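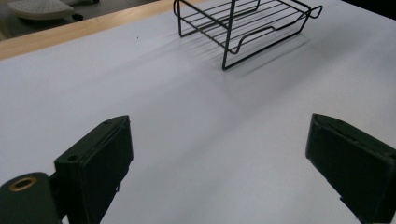 Protokoll der Sitzung vom 18. Juni 2020, Vurkadau, Werkstattraum
Punkt 1: Angebot der Firma Fludent über den Handgreifer-Satz "Mamono". Frau Qudah hat das Angebot vorgestellt. Es umfasst 4 Handgreifer mit je zwei Fingern, Halterung und Software zu einem Preis von 3.000 Euro. Als Prüfgegenstand dient das schwarze Drahtgestell auf dem weißen Tisch, und zwar wegen des gebogenen Griffs an der Seite, der über das Gestell hinausragt. Die dünnen Drähte werfen einen streifigen Schatten auf die Tischfläche. Herr Darwish fragt, ob die Auswertung damit Probleme hat. Das wird mit Fludent geklärt.

Punkt 2: Stand der Erprobung. Seit Mai wurden 127 Aufnahmen gemacht. Davon sind 14 nicht brauchbar, weil die Übertragung abgebrochen ist. Die Anleitung liegt bisher nur auf Englisch vor und ist beim Kapitel Kalibrierung nicht vollständig. Frau Qudah bittet, dass alle ihre Anmerkungen in die gemeinsame Liste eintragen.

Punkt 3: Ersatzteile. Im Angebot sind Ersatzfinger nicht enthalten. Es wurde gewünscht, dass Fludent einen Preis pro Paar nennt und auch die Lieferzeit.

Beschluss: Über den Kauf wird heute nicht entschieden. Die Leihfrist soll um einen Monat verlängert werden. Einstimmig angenommen.

Aufgaben: Anfrage an Fludent wegen Schatten, Anleitung und Ersatzfinger (Qudah). Liste der abgebrochenen Aufnahmen (Darwish).

Für das Protokoll: Afaf Qudah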